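Endau: Harbour Edition – Digital Download

Endau is a turn-based trading and exploration game for one to four players. The Harbour Edition contains the full base game and the Lultent expansion, with 21 islands to chart and nearly 3,321 written events.
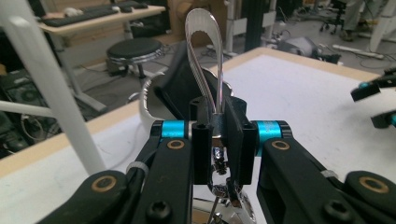
Bradport Games Society – Lending and Sales

Members may buy a download code at the reduced rate or borrow a boxed copy for 21 days. Saved games from the earlier edition may be carried over, with the exception of those made in Baptista mode.

The game needs 2,253 MB of free storage. A further 1,121 MB is required for the optional voice pack. Codes cannot be exchanged once they have been redeemed.

Page last revised: 13 April 2019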